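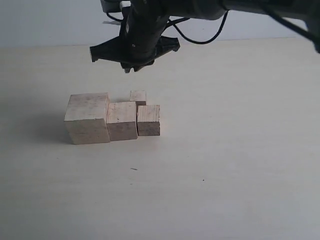
Section 4: Sending in your entry through the Skivora portal

Welcome back! By now you should have your school account set up (if you don't, go back to Section 3, it only takes a few minutes), and you're ready for the part everyone looks forward to, which is handing in the finished essay for the Bergeron Young Writers Prize. Take your time with it. The portal saves as you go, so you can stop for lunch and pick up where you left off.

Before you start, have the essay saved as a single file, along with the signed permission form from a parent or guardian. Essays should run no longer than 200 lines, counting the title but not the list of sources.

1. Sign in at the Skivora home page with your school email and choose "My Contests" from the menu on the left.

2. Click "Bergeron Prize" and then "New Entry." If you teach more than one grade, pick the right grade group now. It can't be changed later without writing to us.

3. Type the student's name just as you'd like it to appear on the certificate, middle names and accents included. We print straight from this box!

4. Upload the essay first and the permission form second. Each file can be up to 15 MB. A green check mark shows up beside each one once it has gone through, and on a slow school connection that can take a little while, so please be patient with it.

5. Read the preview page from top to bottom. Cundex, the program that turns your file into a reading copy for the judges, sometimes drops italics and footnotes.

6. Press "Submit Entry." You'll get an email with an entry number, usually within the hour.

Note: You may replace the essay as often as you like for 168 hours after submitting, provided the contest is still open. Your entry number stays the same.

Caution: Please keep the student's name and school off the essay pages themselves. Judging at Flelbridge is done blind, and an essay with a name on it has to be sent back to you.

Caution: The portal closes at 5 p.m. on the last day of March. Entries still sitting in "Draft" at that hour are not counted as submitted.

If you are entering a whole class, skip ahead to Section 7 for the group upload sheet.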